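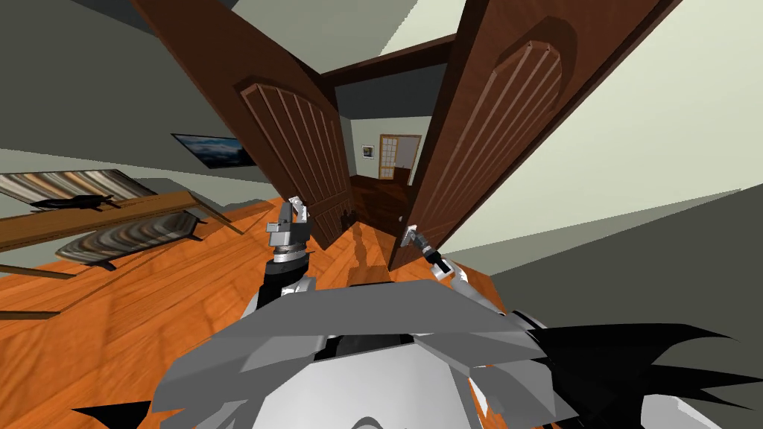
Lift and Wheel Bay Inspection - Checklist with Comments
Skakollow Tire & Suspension, Bays 1 to 5
Interval: every 500 lift cycles or monthly, whichever comes first
Cycle counter at this inspection: 848 (first inspection done late, see comment under item 1)

1. Cycle counter and log
Status: Needs attention
Comment: Interval was exceeded. The log sheet for July has no entry at the 500 mark. Next inspection is to be scheduled from the current reading, not from the missed one.

2. Two-post lift, anchor bolts
Status: Pass
Comment: All bolts checked with a torque wrench to the value on the manufacturer's plate. No cracking in the concrete at the base plates. Bay 3 has old oil staining at the left column. Clean before the next check so that any new seepage shows.

3. Lift arms, pads and restraints
Status: Pass with comment
Comment: Arm restraints engage on all bays. Two rubber pads in Bay 2 are worn to the backing and have been replaced from stock. Do not stack pads to gain height on lowered vehicles - use the Grilten extension adapters kept on the wall rack.

4. Safety latches
Status: Pass
Comment: Latches sound and seat evenly on both columns. Bay 4 released slowly on the first try and normally after lubrication. Recheck Saturday before opening.

5. Equalizer cables
Status: Fail, Bay 5
Comment: Broken strands found near the lower sheave. Bay 5 is tagged out and the power disconnect is locked. Cables are to be replaced as a set.
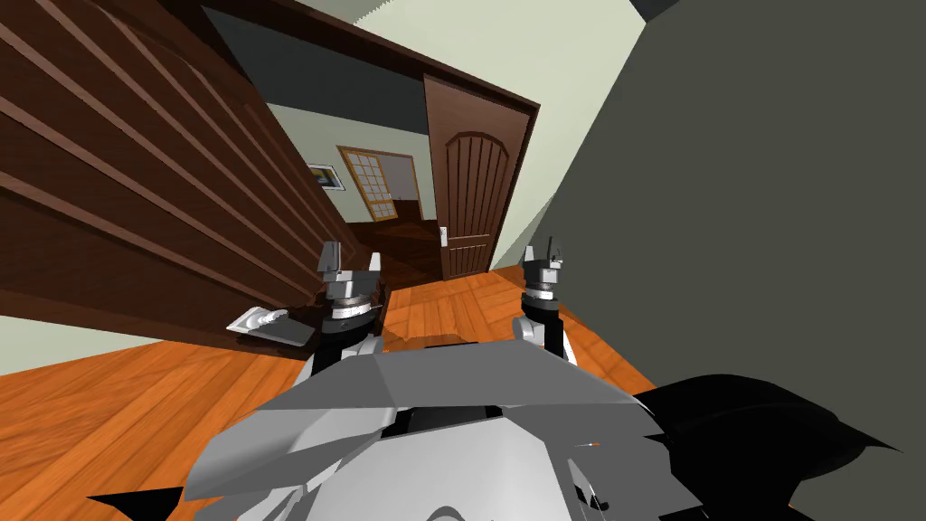
6. Hydraulic power units
Status: Pass
Comment: Fluid level checked with lifts fully lowered. Bay 1 was low and was topped up. No leaks at the hose fittings. Hose covers have light surface wear only.

7. Tire changer and balancer
Status: Pass with comment
Comment: Gokulus changer: foot pedals return freely, bead breaker blade guard in place. Balancer hood switch stops the spindle as it should. Calibration was out and was reset with the test weight.

8. Compressed air
Status: Pass
Comment: Tank drained, moderate water. Inflation cage hose and remote gauge in good order. The clip-on chuck in Bay 2 leaks at the lever and should be replaced with the next parts order.

9. Torque wrenches
Status: Needs attention
Comment: One of the 10 wrenches has no calibration sticker. Removed from use until tested. The Nông wrenches are in date.

Open items: 1, 4 (recheck), 5, 8 (chuck), 9
Bay 5 stays out of service until the cable set is fitted and the lift has been load tested.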